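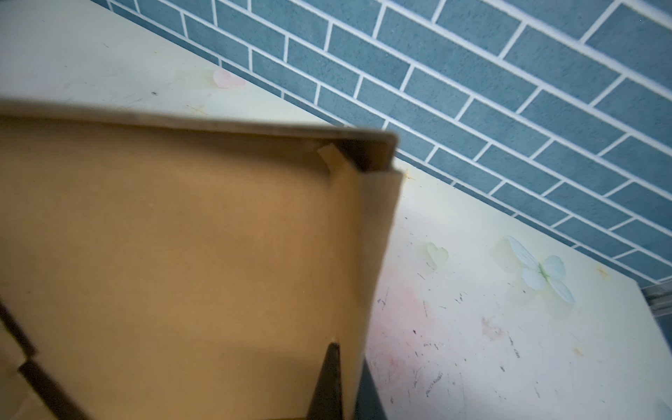 Cardboard box, corner tab and all. A thread on posting parcels from a small shop.

1/ I've sold second-hand sheet music by post from Vondbridge since January. Up to last night that came to 1,748 parcels. A few notes on what I've learned, as people keep asking about postage.

2/ Weigh everything packed, with the tape on. I used to weigh the music and add a bit for the box. I was wrong often enough that customers got surcharge cards through the door, and I refunded every one.

3/ Measure it as well. A parcel that's one centimetre too deep goes up a band. For thin scores I moved to flat card mailers and saved myself a fair bit - the box is only for bound volumes now.

4/ Tape: paper tape is fine indoors but I had trouble with it in a cold shed. I keep the shed stuff on plastic tape until spring.

5/ Couriers. I use Laing for anything heavy and the post office for the rest. Laing collect from the door but the slot is four hours long, so I save them up and do one collection.

6/ Insurance. Read what it leaves out. My cover at the time didn't include printed music over 50 years old, which is most of what I sell. I found this out after a set of Jimov studies went missing.

7/ Overseas: customs forms want a plain description. "Used printed music" gets through. "Irnudari songbook, vols 1-3" came back to me with a query on it.

8/ Reusing boxes is fine. Take off or black out every old label, including the small barcode on the side. I missed one and the parcel went back to the wholesaler.

9/ Buying new: 400 at a time was the cheapest I could store. The price drops again at 2,000 but I'd have to sleep on them.

10/ Returns are 15 this year so far. Most were wrong key, which is now the first line in every listing.

11/ Prices went up again on my account, so I've redone the postage table on the shop page. New rates apply to orders from 2 Jul 2025. Anything ordered before that goes at the old price.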